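Swapping the jaw pads and re-zeroing a hand-held gripper pair

Posted 29 November 2018. Filed under: grippers, maintenance

Quick writeup, doing this between jobs. Covers the hand-held pair with the soft ribbed pads, left and right unit. Same steps for both. If you have the older Jiltitz jaws with the flat rubber, the pad part is different (glued, not slid on) but everything from the zeroing on down still applies.

When to do it

Pads go at 3,000 closes on our counter. Sooner if the ribs are shiny or you can see daylight between the pads when fully shut. Also sooner if small stuff keeps squirting out sideways. That last one is nearly always pads and people always blame the linkage.

If you're only here because the opening width reads wrong, skip to Zeroing.

What you need

Small cross-head driver, the good one, not the one from the kit
New pads, both sides. Never one side only
Isopropyl and lint-free wipes
Feeler strip, or a folded bit of paper if you've lost it
Light oil, a drop
A shallow tray and a handful of small awkward things to pick (see the test further down)
Laptop with the Wudix logger open

Power down first. Unplug the lead at the grip end, not at the laptop, the laptop end is the one that breaks.

Taking the old pads off

1. Open the jaws all the way and put the tool on its back.
2. Back the pad screws out two turns. Don't take them right out. They're tiny and they roll.
3. Slide the pad toward the tip. It will stick. Wiggle, don't pry. A blade under there scratches the seat and the new pad never sits flat after that.
4. Other side, same thing.
5. Wipe both seats with isopropyl. Let them dry, a minute is plenty.

Old pads in the bin. Do not keep them as spares, somebody will fit them.

Check the pivots while it's open

Four pins on each linkage, two up by the jaws and two farther out on the arms. Hold one arm still and rock the other. Any click you can feel = worn pin or a loose clip. A little bit of smooth play is fine.

One drop of oil per pin on the end of a toothpick. Work the jaws open and shut a dozen times, wipe off whatever comes out. Oil on a pad means a new pad, it doesn't wash off properly whatever the packet says.

Screws on the side of the body: snug only. They go into plastic. I've stripped two.

New pads on

1. Ribs face inward, toward each other. Sounds obvious.
2. Slide on from the tip until it stops.
3. Close the jaws by hand, slowly, and look at it end on. Ribs should meet evenly along the whole length.
4. If they touch at the tip first, loosen, push the pad back a hair, retighten. If they touch at the back first the seat is probably dirty, go back and wipe again.
5. Tighten the screws with the jaws closed. This matters, the pads pull each other square.

Then the feeler strip. Should drag the same at tip, middle and back.

Zeroing

Plug back in, open the logger, pick the unit (L or R, check you picked the right one, the window does not warn you).

1. Jaws fully shut, light squeeze. Read the raw value. Ours sits at 152 with fresh pads. Yours will be different, write it down.
2. Hit Set Closed.
3. Jaws fully open against the stops. Raw value for ours is 2,038.
4. Hit Set Open.
5. Shut and open again five times, watching the number. It should come back to the same closed value within 5 counts. If it drifts more than that the pads are still bedding in, or a screw is loose. Do another dozen closes and redo from step 1.
6. Save. Then close the logger and open it again and check it really saved. The Henriques build of the logger loses the closed value if you save with the lead warm-plugged, so unplug, replug, look again.

Repeat for the other unit. Don't copy the numbers across, they are never the same.

Pick test

Numbers looking right doesn't mean it grips right. Always do a pick test before putting it back into use, and do it somewhere normal, on a table or a cloth in an ordinary room with stuff in the background, not on the clean bench.

Shallow tray, mixed small items. Hair ties and bracelets are great for this — thin, stretchy, they tangle, and half of them lie flat. Put a hard slippery thing in too, a claw clip does fine. Come straight down, both jaws inside the rim, and go for something thin first.
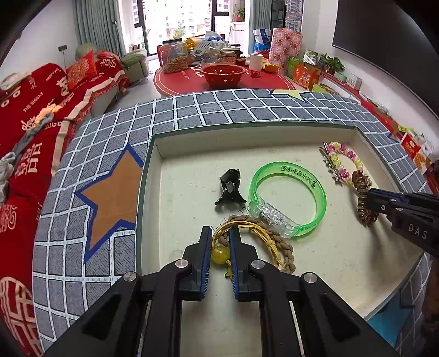
Pick test, center unit over the yellow hair tie with the bead between the pads. Second unit coming in from the right by the brown coil tie.

What to look for:

Thin cord: should hold with a light squeeze. If you have to crush it, pads aren't meeting at the tip.
Bead or charm: shouldn't pop out forward. If it does, one pad is farther ahead than the other.
Braided tie: grab one side only and lift. Slipping slowly down the ribs = oil or leftover film on the pad.
Coil tie: pick it by the side, let it hang, tilt the tool. It should not rotate much.
Ring bracelet: pick by the band. This one shows up arm twist, the far side will swing out of level.
Claw clip: narrow end. Hard on hard-ish, tells you if the ribs still bite.

Five picks each, both units. One miss is ok. Two misses on the same item, go back to the feeler strip.

Then a two-tool pass. One unit holds, the other takes something lying partly on top of its neighbor. Watch that the wide arms don't knock each other or the rim of the tray. If they do, that's your approach angle, come in with the second one from the side and lower.

Camera check, quick

Jaws should be visible in the picture the whole way from open to shut. If a pad tip drops out of view the mount has slipped forward, loosen the clamp and bring it back. Wipe the lens, you've had oil on your fingers.

Shadows from the tool on the tray are fine. Leave the lighting alone.

Stuff that goes wrong

Closed value jumps around: lead not fully seated. Push till it clicks.
Jaws close but one side lags: dry pin, outer pair usualy. Oil it.
Squeak: also the outer pair.
Pad lifts at the back after a day: screws were tightened with the jaws open. Redo.
Open value short of the stops: bit of lint or hair wound around an inner pin. Happens a lot after hair tie tests, ha. Tweezers.
Both units show the same number: you zeroed the same one twice.

Log it

Write the closed and open values, the date and which unit on the sheet taped inside the case lid. Reset the close counter. I forget this every time and then have no idea how old the pads are.

Pads come from Truvdale, they sell them in pairs. Order before you're on the last set, next shipment isnt till December.

Will add the glued Jiltitz version when I get to it.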